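Panden work board, white, large: bench review

Reviewed after 4 months of daily use

I bought the Panden board in October to protect a light wooden tabletop that also has to serve as a dining table. It replaced a cutting mat from Plolbridge that had curled at two corners and would no longer lie flat. The Panden is sold as a general work surface for craft, repair and light assembly. I have used it for all three, and for sorting small parts most evenings.

Build and finish

The board is rigid, white on both faces and rectangular. The corners are square and the edges have been lightly broken, so they do not catch a sleeve. Mine arrived flat. I checked it with a steel rule along both diagonals and could find no gap worth recording. It weighs enough to stay put under normal hand pressure, but it will slide on a polished top if pushed from one end. The 5 mm version is the one to buy. A thinner one is listed at a lower price and I would expect it to flex.

The finish is matt. Under a desk lamp there is little glare, and small dark screws show up well against it. Pale parts are harder to find.

Stability of upright items

My main complaint about the old mat was that anything tall and narrow leaned on it. I keep sticks, swabs and brushes upright in a cup while working, and a cup on a curled mat goes over sooner or later. On the Panden the same cup stands square. I tested it by tapping the table edge with a knuckle next to the cup, first with one stick in it and then with a full load. It moved slightly on the second test and did not tip. 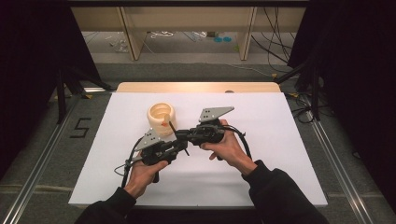

Cleaning

Pencil and general grime come off with a damp cloth. Permanent marker needs surgical spirit and leaves a faint shadow. PVA glue lifts off once dry. Superglue does not, and scraping it left a dull patch the size of a fingernail. I have since used a scrap of card under any superglue work.

Grit under the board will mark the table, so lift it and wipe beneath it now and then. The optional Asante corner pads reduce sliding and hold it clear of the wood, but they cost extra and one of mine came off within a month.

Cutting

Not recommended. A craft knife scores the face at light pressure, and the score collects dirt. I sanded one line with 800 grit wet and dry, which removed the dirt and left a shiny stripe. The Irar mat is better for knife work and worse for everything else.

Verdict

Flat, stable and easy to keep clean, with poor resistance to blades and solvent glue. The pads should be in the box. 4 out of 5.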